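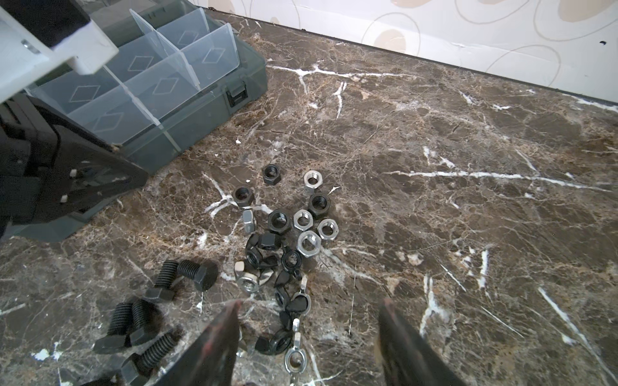
Wing nuts are the worst of it, according to Efthymia Politis, because they hold hands and two come up when you asked for one. She would like it known that she said so in the planning meeting, and that the planning meeting moved on to parking.

Gutotik, 7/2/22 – Gutotik has published the first results of its gripper finger comparison, a bench trial in which a two-armed robot sorts loose fasteners into an ordinary compartment organiser. The full tables are available on request to anyone who enjoys tables.

The trial set two finger designs against each other. The Gekuvham is a flat, tapered blade. The Dokby is shorter and thicker, with a rounded tip, and was the favourite of almost everyone who had not yet used it. Both ran on the same arms, under the same Hidayat controller, with the same operators taking turns.

Each design was given 717 picks. The Gekuvham fingers got 400 of their parts into the right compartment at the first attempt. The Dokby fingers managed 109 fewer.

"We had rather hoped for a closer race," said Joana Quintela, who ran the trial. "The press release was half written."

Most of the gap comes from hex nuts lying flat, which a thin blade can get under and a round tip tends to push along. Bolts made little difference either way. Washers were bad for both designs, and the rubber-rimmed kind were worse going in than coming off the floor, as they like to lean on a divider and stay there.

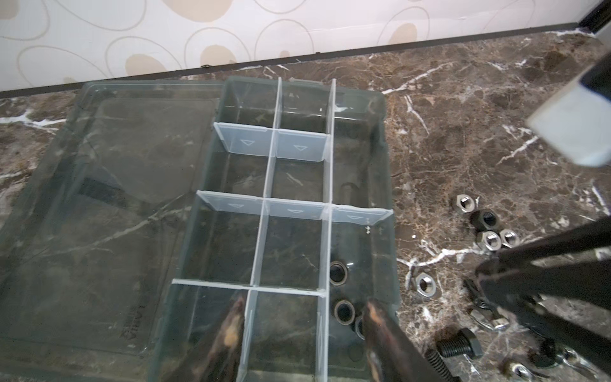
Dividers also decided where the operators chose to let go. Kosmas Katsaros preferred to lower each part until the fingertips were well down inside the compartment. Panagiotis Pappas dropped his from the top and hoped. Their scores were close enough that neither has changed his mind, and Gutotik has asked them to stop raising it at lunch.

The wrist cameras came out of the trial well, with one complaint. With a part held low, the fingers themselves hide a good deal of what the operator wants to see, and the blades hide more than the Dokby tips do. A revised camera angle is being tried now.

Wear was logged too, though not scored. New fingers were fitted only when an operator asked for them, and operators turn out to be sentimental about old ones.

A second round is planned for March, with 700 picks per design and a softer pad on the Dokby tip. Wing nuts will be included again. Efthymia Politis has been informed.

Requests for the tables, and offers of better fingers, should go to Kátia Rangel at the Gutotik press desk.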